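The Red Basket Theory of Tidying

Last updated: 24 June 2023

I have tried 20 ways to keep a small bedroom picked up, and the one that stuck is a red plastic basket. Mine came from a shop on Plerkgate and cost me 2 dollars (yes, really!). Anything that has wandered in from the kitchen goes in it.

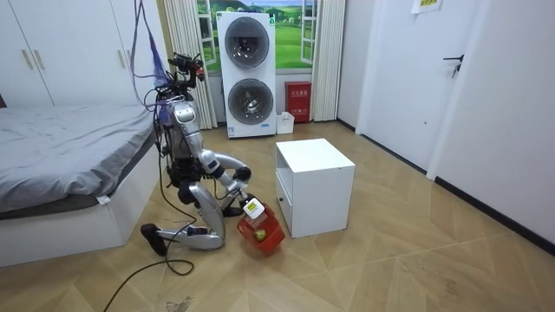 I start low, on the floor, and work my way out from the bed. Fruit, mostly. I snack while I read and I'm not sorry.
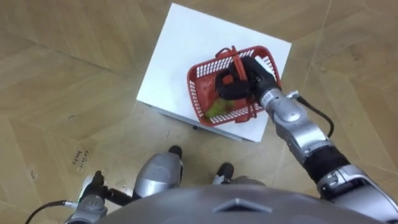

Handles up, with something green in the corner.

What I love is the lattice sides, because you can see what you've got without digging. My old canvas tote from Sellden swallowed a pear for most of July!
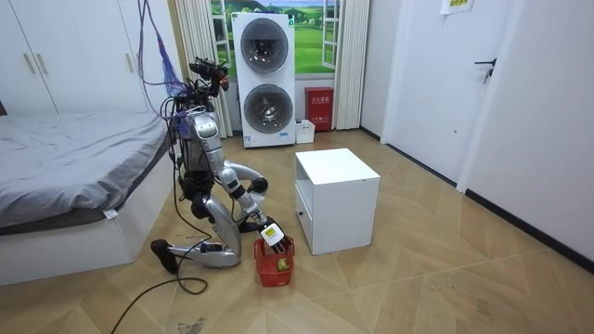 One more thing for the basket, beside the white cabinet.

Then up it goes onto something flat and white, where I can't walk past it. I give myself 48 hours to empty it, though I usually cave sooner.

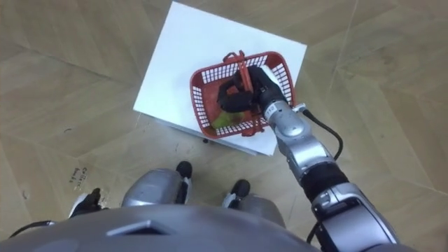
Picking a Basket

Get one with two handles that meet in the middle, and carry it around the store before you pay.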